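# The Bag Under the Sink

Every household I have ever entered keeps a bag full of bags. Mine lives under the sink, behind the drain cleaner, and it has reached the stage where opening the cabinet door sets off a small landslide. I pushed it back in with my foot this morning. I expect to do so again tonight.

The paper ones are the trouble. Plastic bags at least have the decency to look like garbage. A paper bag with good square corners looks like something you'll be glad of one day, when you have to mail a lamp, or cover a textbook, or carry tomatoes to a neighbor you've never spoken to. So you fold it along its creases and put it with the others.

Benedikt Meinecke understands. He worked 18 years at the Mirkholm paper mill, most of them on the bag line, and at home in Jaludcombe he has a hall closet that his wife has asked me not to open. I opened it. It holds bags sorted by handle: twisted cord on the left, flat tape on the right, and a middle pile for those with no handles at all, which Meinecke calls "the honest ones."

"People think it's a box made of paper," he told me, pulling one out and snapping it open with a crack that sent the cat upstairs. "It's a tube. You make a tube, you fold the bottom, you cut. All the arguments are about the bottom."

There have been a great many arguments. The old bags came to a point, like an envelope, and couldn't stand up by themselves, so filling one took two people or one person with strong teeth. Then came the flat bottom, and with it the weekly shop, the packed lunch, and the whole business of setting something down on the counter and forgetting about it. I'd put it well ahead of the zipper. 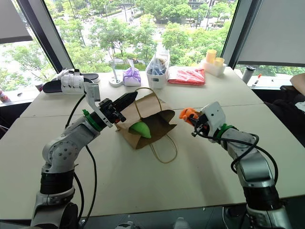
*A brown paper shopping bag, on its side.*

Meinecke's own complaint is with the handles. A bag without them has to be hugged, and a person hugging a bag walks slowly and watches the curb. Give the same person handles and he'll put in a melon, two jars of pickles and a bottle of cooking oil, then swing the thing at knee height all the way to the parking lot. When it lets go, he blames the paper.

"It's never the paper," Meinecke said. He considered this. "It's sometimes the glue."

The town of Tretska, two hours east, takes all this more seriously than I do. It has a bag museum, open from April until the heating bill becomes a problem, in two rooms over the old feed store. The collection stands at 1,981 pieces, and I was shown what felt like every one. There are flour bags, nail bags, bags for hats. There's a case devoted to bags from Montes, a department store that went under before I was born and whose customers evidently couldn't bear to throw anything away. Of the bags in the collection, 1,170 came from a single donor's attic. Her children, I was told, drove them over themselves and didn't stay for coffee.

I asked at the desk what one was supposed to do with the bags at home. The woman selling tickets thought I meant donating and looked alarmed. They are full up, it seems, on plain brown.

So I went through my own cabinet that evening with a cup of tea and firm intentions. I found 13 I could part with: torn at the fold, greasy at the base, or printed with the name of a bakery I've quarreled with. I flattened them and looked for something to carry them out to the recycling in.

I used one of the good ones. Then I brought it back in, folded it along its creases, and put it under the sink.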